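3.2 The lid problem

I should say up front that I never meant to write a whole section on lids. The plan for this study was to look at how people store leftovers in shared kitchens, and lids were one line in the coding sheet, somewhere between "foil" and "unlabeled tub." Then I started reading back through the drawer diaries and, wow, lids were everywhere! We ended up with 905 diary entries, and 100 of them were complaints about a lid (missing, wrong size, or stuck to another lid). So lids got their own section, and Kwan-ho Yip, who did the second round of coding with me, got a lot more work than he'd signed up for.

What people wrote about most was the flat round kind. A pot lid has a knob, so you know where your hand goes. A flat round lid with a raised rim gives you the rim and that's it, and if it's lying on the counter you've got to get a fingertip against the edge before you can do anything else. One household in the Hilis building called this "the pancake problem," and I liked the name so much that we used it as a code. Figure 4 gives a good idea of how little there is to hold on to when a lid lies flat.
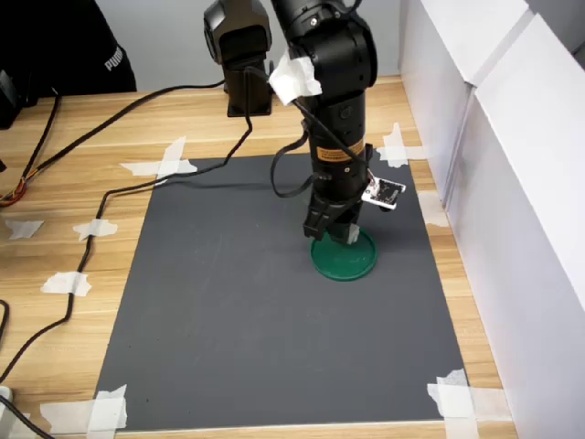

Figure 4. Round green lid with a raised rim, lying flat on a dark gray mat, with the gripper fingers pressed down onto it.

Okay, so what do people do about the pancake problem? Mostly they slide. They push the lid to the edge of the counter until part of it hangs over, then pinch it from above and below. This works fine on a smooth counter and badly on anything with grip, and several diary keepers who had put down a drying mat said they'd stopped sliding and started pressing on one side of the rim, hoping the other side would pop up. (I tried this at home with a tub from my own drawer. It worked on a thin bendy lid and did nothing at all on a stiff one.)

The other thing people do is pinch the rim directly, from the inside and the outside at once. You need a rim that stands up far enough and fingers that fit, and you pretty much have to come straight down on it.

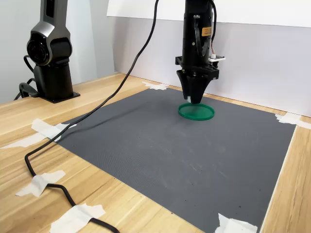
Rim height was something I wish we'd asked about from the start, because the diaries only mention it by accident. Somebody will write "the Marino ones are easy" and you have to go back to the inventory to find out that the Marino ones in that kitchen have a tall rim. We did manage to match up 14 kitchens this way. In nearly 4 out of every 10 of their complaints, the trouble was picking the lid up, and finding it had been no trouble at all. That surprised both of us — I'd have bet money on the missing ones.

Color hardly came up, except at the Stistby house, where each person had their own color and got pretty fierce about it. I'll come back to them in Section 3.4, along with the question of whether lids should be stored on their tubs or in a separate pile. The Stistby people store theirs in a pile, standing on edge in an old dish rack, and they logged almost no pancake entries over the whole diary period.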